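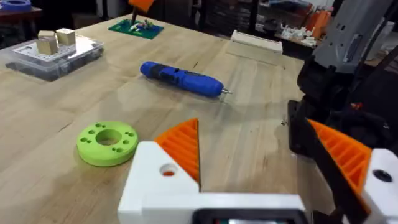
*Light wood, with the grain showing.*

# Hang the old panels where people can see them

When the church on Morgan Street closed, its windows were taken out and crated. Most of the crates are still in the basement of the Castavik building, and a few went to a dealer. I think the rest should be put back in daylight, in ordinary public rooms, even if the rooms are plain and the light is less than perfect.

The usual argument against this is conservation. Old lead gets soft, solder joints crack, and painted detail can flake if it was fired badly in the first place. All of that is true. It is also true in a crate. A panel stored flat under its own weight can sag, and a panel that stays packed for years doesn't get looked at by anyone who would notice a loose pane. A window in a library stairwell gets looked at every day.

The second argument is that religious glass belongs in a religious building. I have more sympathy for this one. A saint with a lamb or a book was made for people who knew the story, and something is lost over a reading room door. But the glass in the Morgan Street church was paid for by a whole town. Grallau Glass cut it a few miles away, and plenty of the families whose names are painted along the bottom edge never sat in those pews. Their grandchildren would have to ask for a key to see it now.

Then there is money. The inventory lists 381 pieces, counting every small border section and the tracery lights from the top of the big window. Nobody is going to restore all of that at once, and I don't think anyone should try. Start with four panels that are sound. Put them in simple frames, hang them on the inside of existing windows, and leave an air gap behind them so moisture can get out. Zornonis, the frame shop by the depot, already does this for private customers. A steel frame with a hanging bracket is not exotic work.

I would leave out the light boxes. Backlit panels look the same at noon and at closing time, and they look the same in January as they do in June. Glass like this was designed for a sun that moves. The blue in the north aisle windows was nearly black on a winter morning and then opened up by lunch. A fluorescent tube flattens it into a sign.

I would also leave out the reproductions. The proposal going around asks for printed film copies, up to 40 of them, so the originals can stay packed. Film has its uses on a bathroom window. It has no lead lines you can feel with a thumb, and no bubbles or streaks in the color.

Some panels will probably get damaged if they go on view. A ladder slips, or a kid throws something. Repairing a cracked pane is a normal job for a glass studio – the old windows are full of mending leads from accidents that happened when they were in use. I would accept that risk for the sound panels and keep the fragile ones in storage until they can be worked on.

The basement lease comes up again in September. I'd like to see the first crates opened before it is renewed.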